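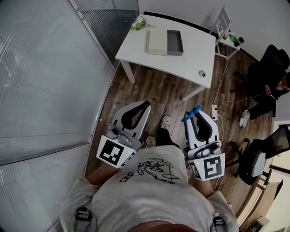 3.2 Who actually shows up to a repair evening

I should say up front that I came to this topic as a customer. My toaster died, a neighbor sent me to the repair evening in Kornovano, and I sat there for two hours with a paper cup of tea, listening to people talk about their broken stuff (and their kids, and their landlords). The toaster is still dead. But I went home with a notebook full of scribbles, and that notebook is pretty much where this paper started.

The older writing on repair tends to treat a visit as a money decision. You compare the cost of a new lamp with the bother of fixing the old one, and off you go. I don't think that's wrong, exactly, but it didn't fit the folks I met! Of the 40 people I interviewed, only three brought up price before I did. Most of them started with where the thing came from: a wedding, a dead uncle, a first apartment. One woman had carried in a hand mixer she could have replaced the same afternoon, and she told me the whole story of the kitchen it used to live in before she got around to the part about the motor.

Slanina makes a similar point in his work on clock owners, and I lean on him a lot here. Bořivoj read an early draft of this section and told me I was being too romantic about it, so let me give his side a fair shake. People who come to a repair evening have already picked themselves out. Anyone who thinks of a mixer as just a mixer stays home and orders another one. My interviews can't tell us a thing about that group, and I'd love to see somebody go knock on their doors.

Navcombe, the second town, gave me a different picture. The evenings there run out of a library basement, they're louder, and people tend to come in pairs. I heard a lot less about uncles and a lot more about learning how to do it yourself next time. Ten of the visitors I talked to in Navcombe asked if they could hold the screwdriver, a question I don't have written down even once from Kornovano. I first put this down to age, but the ages in the two towns are close enough that I've dropped the idea (see Figure 3).

Figure 3. Reasons given for a first visit, by town. Each person could name more than one, so the bars add up to more than the number of people.

What I'd point to now is the seating. In Kornovano the fixer sits behind a table and you sit in front of it, a bit like at the bank. In Navcombe everybody's on the same side, elbow to elbow, and once you're that close it feels silly to keep your hands in your lap. I come back to the table question in Section 4, with the floor plans from September.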